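The tablecloth printer who still mixes her own blues

The workshop in Gosanby smells of starch and coffee, and the owner is talking before I've got my coat off. She has been printing table linen since 1991, and she still gets a kick out of peeling back a fresh length of cloth.

"You never know until it's off the table," she says. "I've done it thousands of times and I still hold my breath!"

Leaves are her great love, and berries come a close second. She draws them on walks by the river at Plona, mostly in March, when the branches are bare enough to see how they fork. A drawing might sit in a drawer for years before it finds its color.
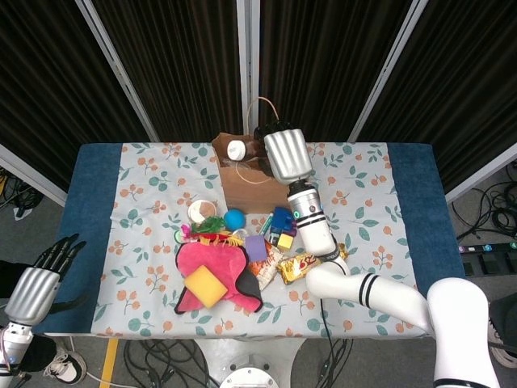 Teal leaves and small orange berries on a light blue-gray cloth.

Orange is the hard one, she tells me. Too much red and it looks like a holiday cloth, too much yellow and it vanishes by candlelight. Her recipe book is up to number 408, and plenty of those pages are oranges (she let me flip through it — what a treat).

She learned the trade at the old Dreter mill, which closed in 2000. She bought 2 of its printing tables at the sale and had them brought over on a hay wagon.

And care? "Wash it cool, hang it in the shade, and please use it," she says. "People save them for guests. Have soup on it!"

Her next set goes to the Kouris shop on the square, ferns this time, in a green she's still arguing with.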